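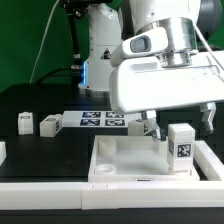

*Letstead tabletop in matte black, with white marker cubes and the green backdrop.*

# Letstead Tabletop, Matte Black

We've sold work surfaces for a long time, and the Letstead is the one we keep for ourselves. It's a plain, very dark top with a proper matte finish, and white pieces stand out on it beautifully. Put a pale cube down at one side and you can find its edges from across the room!

Brayden Landry drew the first version in March for the Clerkedmont workshop, where the old glossy tops threw every ceiling light straight back at you. He wanted something that stayed quiet under lamps and left the attention on whatever was sitting on it. The finish took a few tries – the second batch was lovely but marked if you looked at it wrong – and we're really happy with where it ended up.

## Goes well with

- **Drornau cubes.** Small white cubes with printed markers, sold singly or in mixed sizes. Order a couple of sizes if you can, they're much nicer to set out that way.
- **Meinecke backdrop.** Bright green, hangs behind the table. A cheerful color, and a great match for black and white.

## Good to know

- Top only. Legs and frame are sold separately.
- Supports up to 100 kg, spread evenly.
- Fixing kit has 10 screws and 2 spares.
- Item number 353.

## Care

Wipe with a soft, damp cloth and dry it straight after. Skip polish and waxy sprays, which leave shiny patches. Chalk dust comes off with a dry brush. Lift trays and heavy boxes instead of sliding them.

## From a customer

"I bought one for the small bench and went back for another the same month. My white samples used to vanish on the old gray top, and now I can see what I'm doing. Wish it came in a longer size." – Adanech Degefa

A longer size is on the list! Write to Catherine Lennox at the sales desk if you'd like to hear when it's ready.

Page updated Aug 30, 2021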